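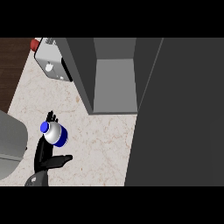
Clurkness kitchen set – open day release

README, last touched Jul 19, 2018

What you get
Simulated kitchen episodes from the open day at the Gostport lab. Visitors picked a task at the desk, the arm ran it in sim on the big screen, we logged everything. 200 episodes total, 17 kitchen layouts. One robot arm per scene, small household objects, bottles mostly.

Layout of the download
episodes/ – one folder per run, frames plus joint log
layouts/ – the kitchens
tasks.txt – what the visitor asked for, typed in as they said it. Spelling not fixed.
notes.txt – ours, written during the day, messy

Frames
Rendered, no real camera footage anywhere. Black bands top and bottom are part of the saved frame, crop them yourself before training. Steep view from overhead in the bottle runs. Cabinets and big panels are flat gray with no texture, counters have the marble one.

Known problems
- Joint log starts a bit before the first frame. Line up on the timestamp, not the row number.
- Gripper fingers can hide a good part of a small object. No mask provided for that.
- Two visitors asked for the same task back to back, both runs kept.
- Success flag was set by hand at the desk. We were busy. Dont trust it blindly.
- Lukumay layouts were added in February and use a diferent light setup, whites come out brighter.

Not in here
The live demo on the Grustov arm. Seperate release, still sorting out the logs. No visitor names, no audio.

Use
Fine for research and teaching. Ask first for anything else. Demo build needs the 2000 step limit set in the config or long runs stop early – default is 100, way too short.

Todo
masks
redo success flags
smaller zip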